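Parkcombe club's chess robot does its practicing on a computer

PARKCOMBE - The student robotics club at Parkcombe wants its chess robot, known as Cropper, ready to put pieces on a real board by June. So far it has played in a simulator, and it has yet to finish a game there.

The club has logged 378 practice runs since the project began. In each one, the simulated arm has to pick up a piece and set it down on a chosen square. Members count 179 of those as clean, meaning the right piece ended up in the right place with nothing else knocked over. That is less than half, for a job most small children can do with a cookie in the other hand.

Students blame the grip. A wide opening clears the piece but bumps its neighbors, and a narrow one has to be lined up almost perfectly. The club's project page shows the black gripper with its fingers held wide apart, two light-colored pieces between them on the tabletop, just off the edge of a green and cream board.
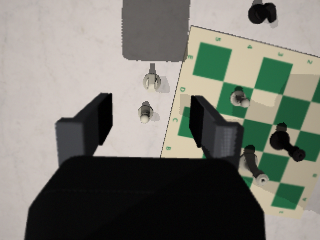

What happens next

The plan calls for 36 more runs with a revised grip, then a move to a real arm. The club doesn't own one. It hopes to share the arm at Skendirby, which already has a waiting list.

After that comes the Wemutard, a regional student contest that requires 3 full games without a human touching the board. The entry form asks for video of a physical robot. Simulated games don't qualify, and the club's page makes no mention of that rule.

Members say what they learn on the screen will carry over. Maybe so. Real pieces slide and tip in ways a program may not copy well, and the club has not said how it plans to check.

Comments (3)

rookie_mistake: Can it play chess or does it just move the pieces? Article doesn't say.

parkcombe parent: My daughter is in this club and has learned a ton. Would be nice to see that mentioned.

gf_1: 179 out of 378 is better than our team did our first year, for what it's worth.

12 shares

Contact the newsroom | All rights reserved | Back to top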